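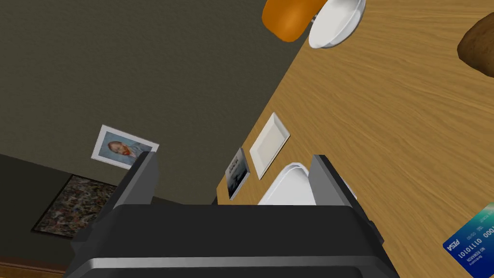

What does Bisach do?

It lets a shop try out a robot on a computer before paying for one. You pick a room, a table, a set of objects and a robot, and then you run the job as many times as you want.

Tavion Holloway has been giving that answer a lot since February, when his company, Rolwood, put the kit on sale. We talked in the back office in Grarkirport, where he keeps two monitors and a very old coffee maker. The base license is $941 a year. It comes with 77 household objects and 5 rooms, and buyers can bring in their own.

Holloway said the idea came from a job that went badly. Rolwood had installed a sorting arm for a customer, and the gripper turned out to be too wide for the bins.

"We found out on the day," he said. "We'd measured everything on paper. A week of simulated runs would have caught it."

The wrist views are what he shows people first. A camera mounted on the gripper sees the room at whatever angle the arm happens to be, and the software has to make sense of it. A tabletop can run uphill. A wall can take up half the view.

"Customers expect a nice level picture," Holloway said. "The arm doesn't get one, so we don't draw one."
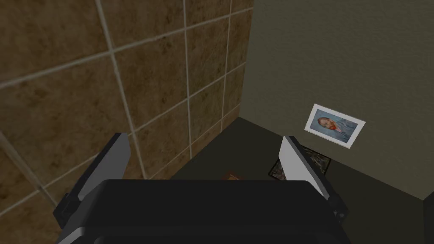 How long does it take to set up a first job?

Most buyers have something running by the end of the first afternoon. Bringing in your own parts takes longer, and Holloway tells people to set aside two or three days for that.

He was direct about the weak spots. Soft things are poor. Cloth folds in ways he called "stiff and kind of silly," and liquids are not included at all. The lighting can be dim, and he gets mail about that. Brighter rooms are planned for the next release, though he would not give a date.

The first outside customer was Thibodeaux, a kitchen supply wholesaler that wanted to test table clearing. Its staff ran the same pickup 1000 times over a weekend and sent back a list of complaints, most of them about how thin plates behave when a finger touches the rim. Holloway said the list was fair. The contact settings were rewritten that spring.
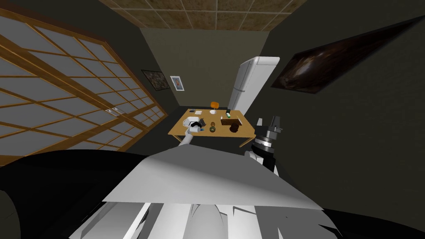 Images: Rolwood / Bisach simulator

Two-armed robots are handled in the same package. In the view from the robot's body, the white torso panel fills much of the foreground and the left gripper is at a white container on the corner of the table. Holloway said two arms are harder to plan for than people think.

"They ask for two because they've got two," he said. "Then they see what the second arm does while the first one is working. It needs somewhere to be."

He suggests starting with one arm and adding the second after the first job runs clean. Support is by email and phone, and he still takes a share of the calls himself. The price stays where it is through next year for anyone who already has a license.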